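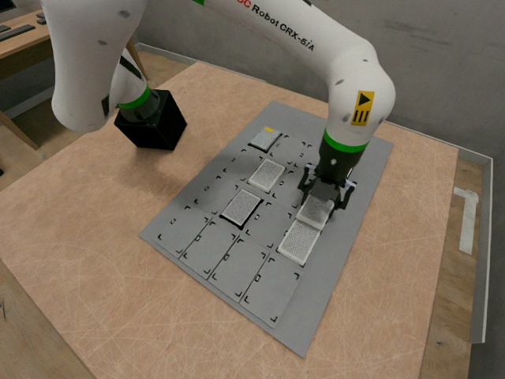 2 min read

Teaching a robot arm to sort parts usually means a lot of patient steering. A small team at Lolstead has moved most of that steering into simulation, and the results it shared on September 21, 2026 are a treat for anyone who likes seeing a machine learn by example.

The task is easy to explain and surprisingly hard to do well. A simulated CRX-5iA arm works over a gray mat printed with slots and black corner marks, and rectangular blocks have to be picked up and set down where they belong. An operator drives the gripper by remote control from start to finish, and every move is saved as a demonstration for the robot to learn from.

"You feel clumsy for the first dozen tries, and then your hands just get it," said Flurina Schnyder, who drove many of the sessions. "I went home dreaming about corner marks!"

The project, called Ikeck, began in July with a target of 2,000 demonstrations. So far 801 have passed review. Usman Mengal, who checks the recordings, throws out any run where the operator stops too long over a block or bumps a neighbor. He keeps the ones with a small slip and a clean recovery, and says those are his favorites (ours too, after watching a few).

Operators trained for 58 minutes before their first recorded run. Most had never handled a robot of any kind, and it's great fun to see how quickly the jerky early paths smooth out into one easy sweep down to the mat.

Next comes the real arm. Rafia Bukhari is setting up a matching table at the Fletamard workshop, where operators will guide the arm by hand through the same moves, and the two sets of demonstrations will be compared. Five operators have already signed up.

Contact the newsroom | © 2026 Lolstead | Back to top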